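Gruletti Adds Battery-Powered Gateway to Amero Sensor Network Range

URKVILLE, February 2022 — Gruletti has released a battery-powered gateway for its Amero line of low-power wireless networking equipment. The unit collects readings from up to 200 sensors and forwards them over a cellular link. It is intended for sites without line power, such as pumping stations and remote storage yards.

Firmware for the gateway was developed with Ó Briain, a supplier of embedded software. It groups sensor messages before transmission, which cut radio airtime by roughly 40 percent in bench tests. 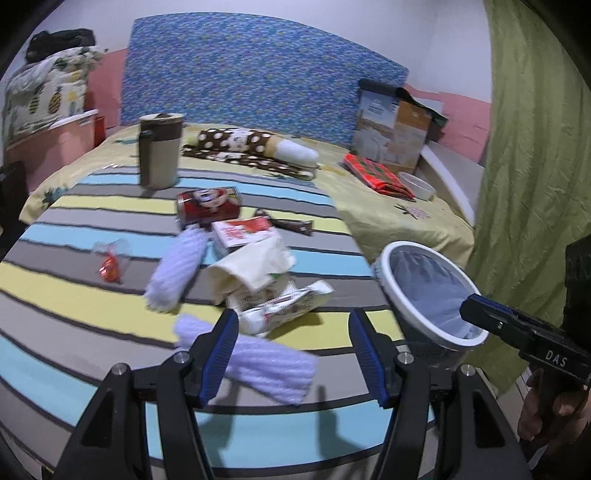

Each gateway stores up to 4,000 messages locally when the cellular link is down and sends them in order once service returns. Rated battery life is 6 years at one upload per hour. Shorter intervals reduce that figure — a calculator is included in the configuration tool.

Existing Amero sensors connect without a firmware update. Orders are open now through Gruletti's regular distributors. A version with an external antenna connector is planned for September.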